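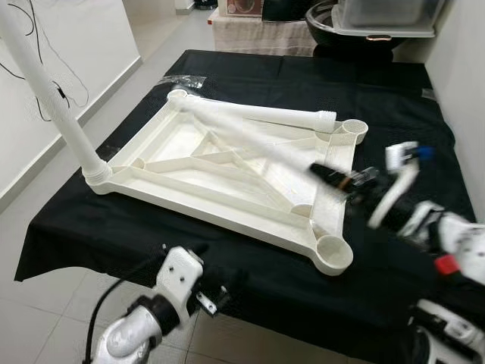 Our first scrimmage of the season, and I am still buzzing

Posted Oct 21, 2025

I got home from the Drenton scrimmage with a sunburned neck, a dead phone and a trunk full of other people's extension cords, and I sat right down to write this before the details got mushy. If you've been reading for a while you know I mentor a high school robotics team (the Clornier Cranks, purple shirts, very loud). This is my 7th season with them and I don't think I've ever come out of an October event this happy.

For new readers: a scrimmage doesn't count for anything. There are no rankings that carry over and no trophies unless you count the spray-painted toaster. You show up with whatever you've got, you play matches with teams you'll be up against in the winter, and you go home with a list of problems. I love it more than the real thing, I really do.

The drive out

We left the school lot at an hour I won't repeat and did the 79 miles to Drenton in a convoy of three minivans. The robot rode with me, strapped down and wrapped in a moving blanket. Two of our rookies rode with me too, and they spent the whole trip arguing over which autonomous routine to run first. One wanted the safe one, which drives forward and stops. The other wanted the ambitious one, which had worked exactly once, in June, on carpet we no longer have.

They settled on the safe one for the first match and the ambitious one after that – a better plan than most I hear from adults.

Drenton's gym is huge, by the way. They had a full field set up at one end and a practice half-field by the bleachers, and there was still room for a bake sale. The lemon bars were gone by ten.

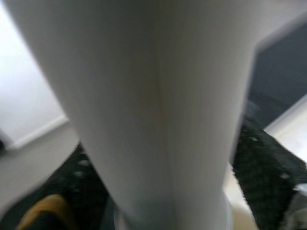

How the matches went

We played seven. We won four, lost two, and tied one in a way that had everybody in the building on their feet. I'm going to skip the first two because we mostly sat there (a loose battery lead, our own fault, fixed with a zip tie and a lecture from a fourteen-year-old).

Match three is where it got good. We were paired with the Shenoy Academy team, who had the fastest drivetrain in the gym by a mile, and our drivers worked out a plan with theirs in the line: Shenoy would run the long lane and feed us, and we'd stay put and score. It sounds so simple! It took them ninety seconds to agree on it, using a bag of pretzels as a map. They put up the highest score of the morning, and our driver came off the field with her hands shaking, laughing so hard she couldn't get her safety glasses off.

The ambitious routine ran in match five. It drove out, turned, lined itself up, scored, and then turned again and parked about as neatly as I park at the grocery store. The kid who wrote it didn't even cheer. He just sat down on the floor.

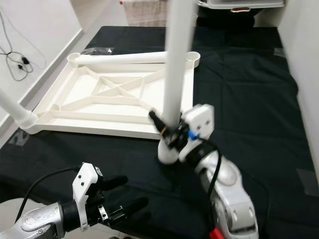

Then in match six it drove straight into the wall, so we have some work to do there. My guess is the gyro wasn't settled before the match started, and the kids think it was wheel slip. They've probably got it right, they usually do, and we'll be testing both ideas at our next build night with a tape measure and a lot of painter's tape on the floor.

Pit talk

I spent most of lunch with Qusai Najjar, who coaches the Trendance team and has been at this longer than I have. His group did something this year that I want to steal outright. Every student, rookies included, keeps one page in a shared binder about the part of the robot they look after. What it does, what has broken, who fixed it and how. No template, no grading. When a judge or a visitor walks up, the kids flip to their page and start talking, and they talk so well! I watched a freshman explain gear ratios to somebody's grandfather for a solid ten minutes and both of them were having a great time.

We've tried documentation before and it always turned into one tired senior typing at midnight the day before it was due. One page each feels doable. I bought the binder on the way home.

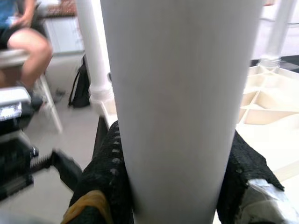
The other thing I picked up from him is about money. Our event fees and travel come to more than $700 before we've bought a single motor, and I'd been dreading another candy fundraiser. Trendance runs a Saturday repair table at their public library instead, where folks bring in lamps and toys and the students try to get them going again for whatever people want to put in the jar. They made $324 at the last one. Our kids heard that number and were already picking dates before we'd finished loading the vans.

So that's our fall: fix the autonomous, start the binder, find a library that will have us. If you're local and you've got a toaster that needs looking at, leave a comment – we may be coming for it soon.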